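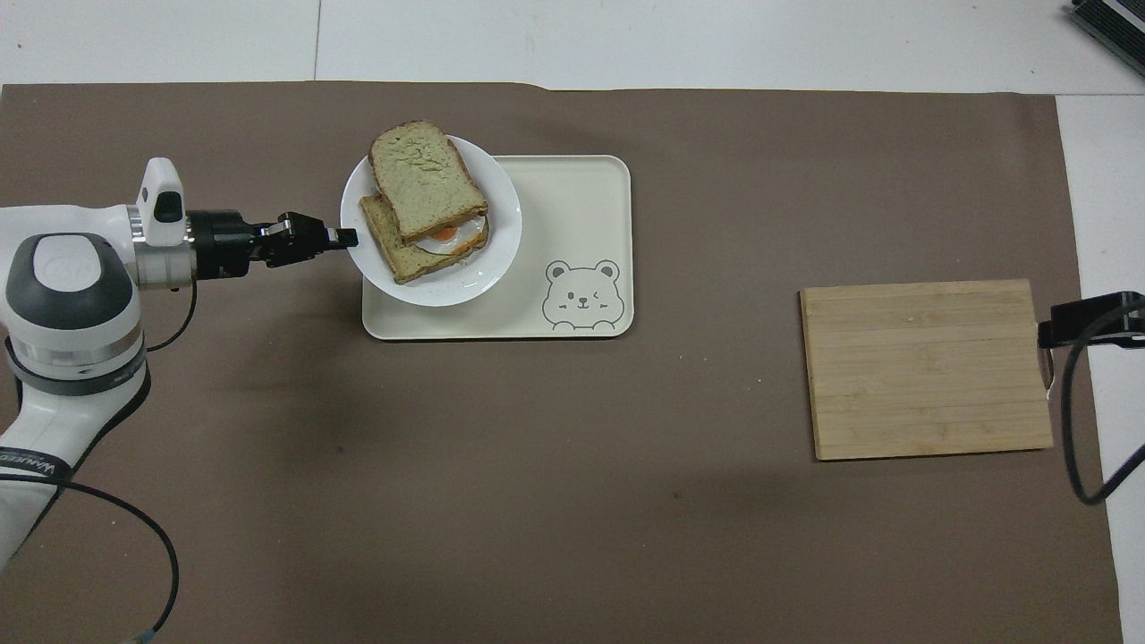

Speaker notes, Friday session
Laying the table, or: where does the plate go
Heledd Ifans

Slot is 41 minutes including questions. Put the clock where I can see it. Water.

OPENING

Good morning. I've been asked to speak about breakfast, a meal I mostly eat over the sink. (Wait. If they don't laugh, carry on quickly.)

I want to talk about the bit before anybody eats. You have bread, you have something to put on it, and you have a surface. How you arrange those decides whether you have a nice five minutes or end up buttering your sleeve.

My first proper job was at Gwynne, the café by the bus station, which had 4 tables and a kitchen the width of an ironing board. Mrs Gwynne's rule was that every job had a place and the place didn't move. Board on the left, plates at the back. I thought this was tyranny. I now do it at home and inflict it on visitors.

THE COVERING

Start with what's underneath. I'm a brown paper person. At Bukell we used to lay linen for the breakfast workshops, and I spent my evenings with a stain chart. Paper tears, it won't lie flat, one edge is always ragged, and at the end you fold it up with the crumbs inside and you're done. Leave a bit of table showing at the front. Paper that hangs over the front gets leaned on, and then it all comes with you.

(Someone will ask about oilcloth. Oilcloth is fine. Move on.)

THE BOARD

Wooden board, one side of the table, and keep it there. Bread goes on the board. I know that sounds like something you'd tell a child, but I've run this workshop for years and grown adults with mortgages will put a slice straight down on the table while they think.

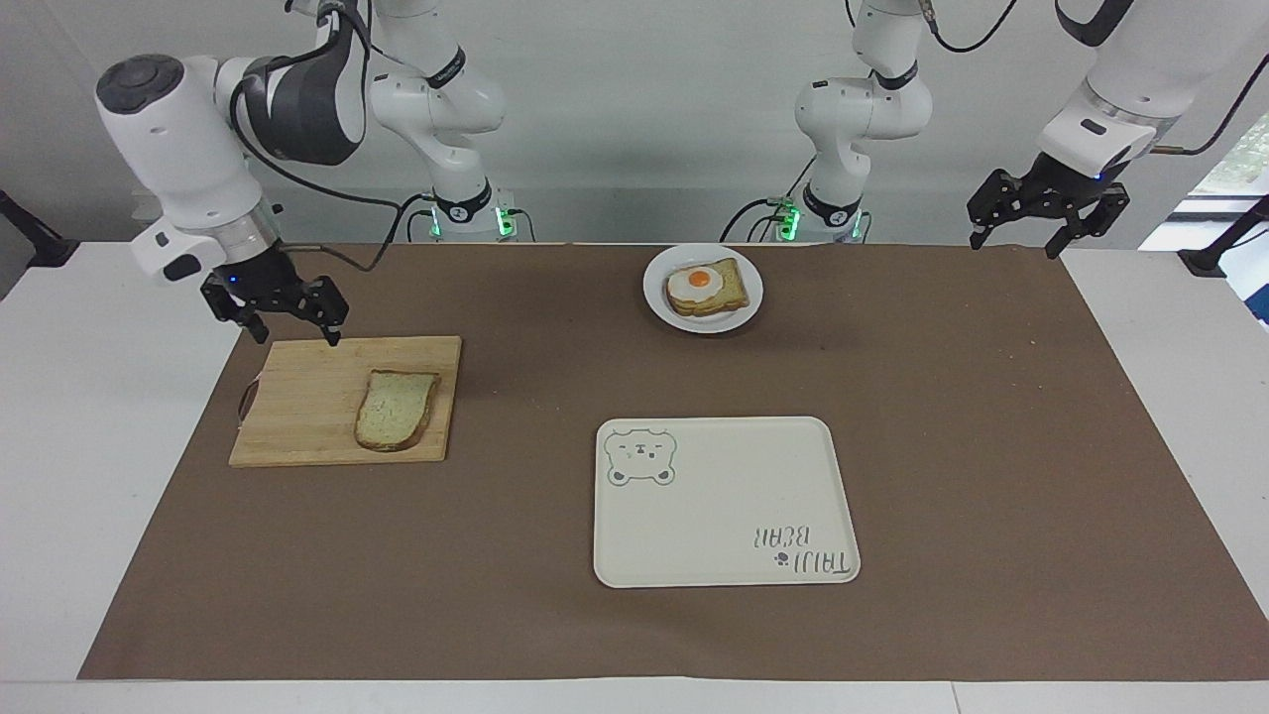 Bamboo is what I'd pick for this. It's light, it's pale enough to show you what needs wiping, and if there's a loop of cord on it you can hang it up instead of wedging it behind the toaster with the other four. A single slice needs surprisingly little room. Give it half the board and keep the other half for the knife, or for your elbow if you're me.

THE PLATE

Round, white, plain. Put it at the back, away from the crumbs. Two slices of toast stacked with a fried egg on top is a tall thing to carry across a table, so build it on the plate it's going to be eaten from. At Zukier they assembled on the board and then transferred with a fish slice. I watched an egg go down the front of a cupboard there that had been fitted the week before.

Eggs slide. Toast is not a shelf.

THE TRAY

Optional. I like one with a slight rim and rounded corners. It doesn't have to hold anything in particular. Mine holds the post.

COST

The Fotadum people quoted us 2,000 pounds for a "breakfast station". (Pause here, let them enjoy it.) It was a table — a nice table, I'll give them that — with a groove down the middle for catching crumbs. We bought a roll of paper.

PRACTICAL

Groups of 5. One roll per group, tear your own sheet. Board down first, then plate, then bread. Please don't start the eggs until I've said so. Last November we started the eggs early and I gave the second half of this talk in a car park.

Questions until the bell. If it's about marmalade, see me after.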